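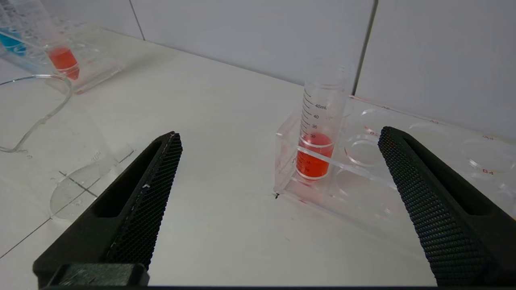 The Lot on Velta Street

27th July
By M. Perić

Six in the morning and already sticky. She had the gate key on a shoelace round her neck, the way she'd worn it since December, when the city finally said yes. One summer. After that, apartments maybe. Or a parking deck. Depended who you asked.

The lot had been a tire shop, then a fire, then nothing. Ragweed to your shoulders. Now it had raised beds, 14 of them, and a row of sunflowers along the Nudstead Bank wall that were supposed to be five feet tall and were nearer nine. People on the bus took pictures.

She did the tomatoes first. Always the tomatoes. Hose on low, water at the roots, don't splash the leaves. Her mother's rule. Her mother had never grown one thing in her life except a geranium, but she had rules.

A man stood at the fence. Tie, coffee, no jacket.

"Is this open?"

"Ten o'clock."

"I'm in a meeting at ten."

She looked at the hose. Looked at him. Unlocked the gate.

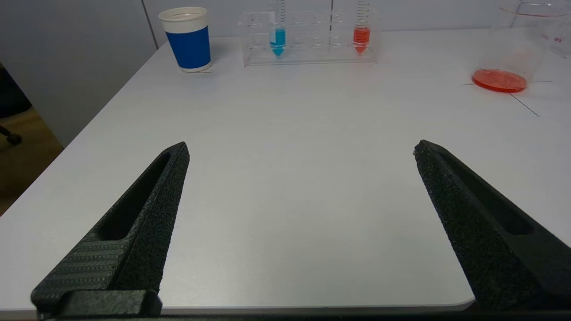 He walked the paths slow, like someone in a museum. Stopped at the beans. Stopped again at the squash, bent down, put his tie over his shoulder so it wouldn't drag.

"I park across the street," he said. "Fifteen years. Never once looked over here."

"Wasn't much to look at."

"No." He drank some coffee. "What's this one?"

"Okra."

"That's okra? With that flower?"

"That's okra."

He laughed. Then he didn't say anything for a while and she went back to watering, bed five, bed six, the herbs that everybody stole from and were welcome to. A truck went by. Catberg Demolition, green letters on the door. It slowed at the corner. They both watched it. It went on thru the light and up the hill.

"They're not for here?" he said.

"Not till fall."

"I work for the people who bought it," he said. Fast, all in one breath. "I'm not anybody. I do the permits. I thought I should see it."

Water running over her shoe. She hadn't noticed. She moved the hose.

There were things to say, she'd practiced them, in the shower mostly, with her hands going. Good things. She couldnt find one of them.

"You want a tomato?" she said.

"I don't think I should."

She picked it anyway, a fat one, split a little on top, and held it out until he took it. He stood there with the coffee in one hand and the tomato in the other and no way to open the gate.

She let him stand a second. Then she got it for him.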